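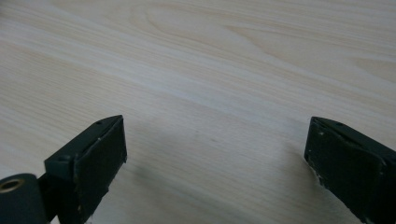

Funder updates

Hadgu booklet translation – January progress

Quick one, sorry for the delay. Tigrinya text of the gospel booklet is done and thru second check. Geum-ok Seok has the Korean draft, 5 pages still to proof.

Printing: 1,194 copies run off at Prisari, 515 posted to congregations so far. Colour covers came in a bit over quote, invoice to follow. Another 80 or so held back for the centre's reading room.

Still behind on the large print edition. Font trouble with the Psalm refrences – fix due before the next payment.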